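Handling rules for hand-held grippers, second edition

The working group on hand-held gripper tools has finished its revised handling rules. They replace the 40-page draft that went out to members in September and run to less than half that length. Most of the cuts came from the section on naming files, which now has its own sheet.

Two points drew the most comments. The first is marker care. A square marker with a scratch or a lifted corner has to be replaced before the next session, and taping over it is no longer allowed. The second is finger pads. Pads are to be checked every 200 takes and changed at 300, even if they still look fine.
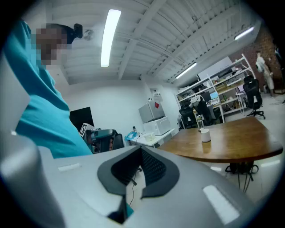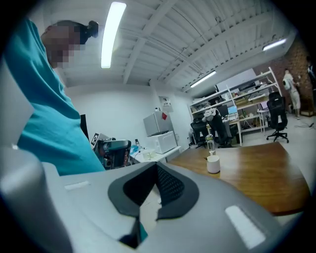 Hand-held grippers in a shared workroom

FELLULWOOD, 4 Feb 2026. The rules apply to every site that sends recordings to the Allside project. Faces must be blurred before a recording leaves the site, and that includes people in the background. Cables on the floor should be kept out of walkways. Drinks stay off any table used for a task unless the task calls for them.

Rasa Lill, who edited the text, received 49 comments on the draft and has answered each one in writing. Ginevra D'Amico is collecting questions about the pad limits, which Cundach would like to see raised. Sites have until the end of the month to send her their own wear records.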